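Rinorness Suture Practice Pad
Print this page | E-mail this page

Our founder Philomena Mensah spent a good many years teaching people to stitch before she ever thought of selling anything, and the pad she always wished she'd had is more or less the one we sell today. It's a soft, smooth, skin-like pad for practising closures, and it suits a beginner tying a first knot just as well as a team working with instruments on a training bench.

You can make your own cuts wherever you like, long or short, and leave as much space between them as the exercise needs. We do suggest starting with a longish one and working along it from one end - it gives you a row of knots to compare, and the early ones are nearly always the untidy ones!
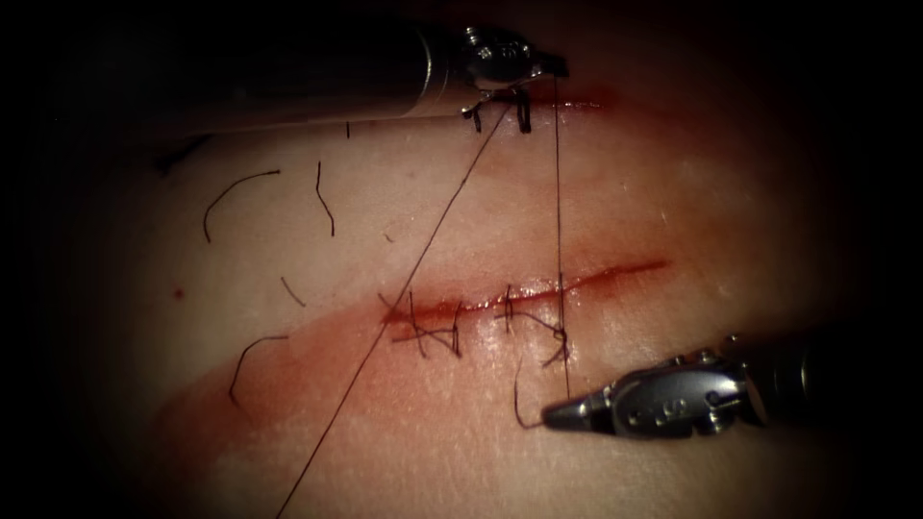 Two stitches tied in the longer cut, with the right-hand end still open.

Interrupted stitches are what most of our customers buy the pad for, and Kekeli Osei, who looks after our orders, is always happy to talk through which thread to go with it. Dark thread is kindest to the eyes, particularly if you're working under magnification, and it makes the tails much easier to find when you come to trim them. 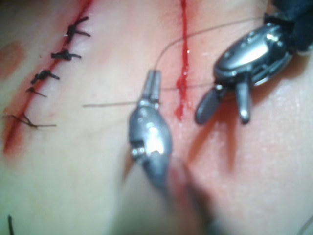

Pads come singly or in boxes of 6, and teaching departments can order the Owusu carton, which holds 100. Please keep spare pads flat and out of direct sun, in their sleeves if you can, and don't stack anything heavy on top. A wipe with a damp cloth and a drop of washing-up liquid will see to most marks - leave it to dry properly before it goes away. 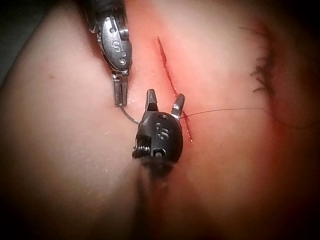

If you'd like to try one before ordering a whole carton (and we'd much prefer that you did), a single sample pad is £19 including postage, and we'll take that off your first box. Thread, needles and instruments are sold separately. Orders placed in December may take a few days longer to reach you, so do ring us if you've a course coming up and we'll see what we can do.

E-mail this page | Print this page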